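Soft Furnishings and Room Care, Unit 6: The Tub Chair and Its Pillow

Welcome back, everyone, and do bring your reading from page 91, as we'll lean on it a good deal. We're staying with velvet, which is a lovely thing to sit on and a bit of a diva to look after. 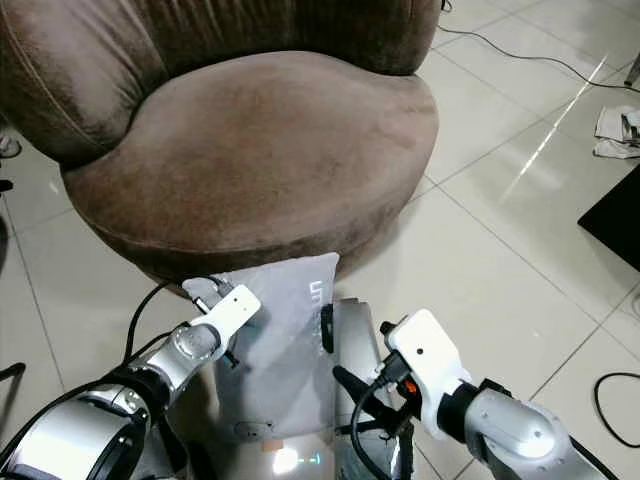
Velvet has a nap, meaning the little fibers lie one way until a hand, a sleeve or a pillow pushes them another. Brush a brown seat to the left and it looks like milk chocolate, brush it back and it goes dark again (try it, it's oddly soothing!).

Now, a loose pillow belongs up on the seat. On a tiled floor it picks up whatever the tiles have to offer, and then it carries that to the velvet.
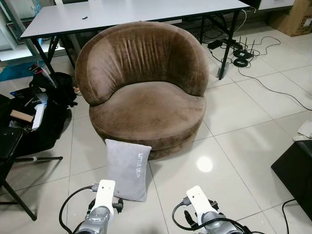
Course notes by the instructor, Home Care Program, Flaltmont

Before you put a pillow back, look over its lower edge and give it a good shake, well away from the chair. Plump it from the sides, and have any lettering facing the way you'd like it read. 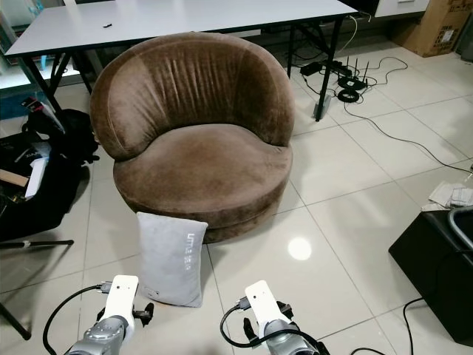 Setting the pillow in place

Stand it against the curve of the backrest and let it lean. Gathered fabric holds dust in its folds, so run the soft brush down each crease first, top to bottom, taking your time.
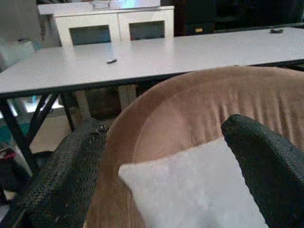 Fig. 4. Pale square pillow in the brown tub chair, long white table behind.

For next time, please read handout 438 and bring a soft brush to Room 806.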